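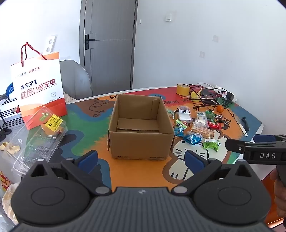 **Unit 13: Packing Mixed Snack Items**
Instructor: Solveig Ekström
Handout revised 21/12/2024

Students will pack one open carton with individually wrapped goods of differing size and stiffness. Read these notes before the practical session.

## Order of packing

1. Check that the base of the carton is flat. A loose sheet of cardboard may remain on the bottom as a liner.
2. Sort the items by shape. Long pastry bars go in first, flat and parallel to the longest side.
3. Place upright packets against the walls - seams facing inward.
4. Fill the remaining gaps with small wrapped candies.
5. Close the flaps without pressing. If they do not meet level, repack the top layer.

## Assessment

The exercise is marked out of 20. Marks are deducted for crushed pastry, torn wrappers and items left on the table. The gross weight of the carton may not exceed 1000 g.

Packing sheets are to be signed and handed to Maxine Paewai before leaving the room. Students who missed the July session should use the Tuhiwai form.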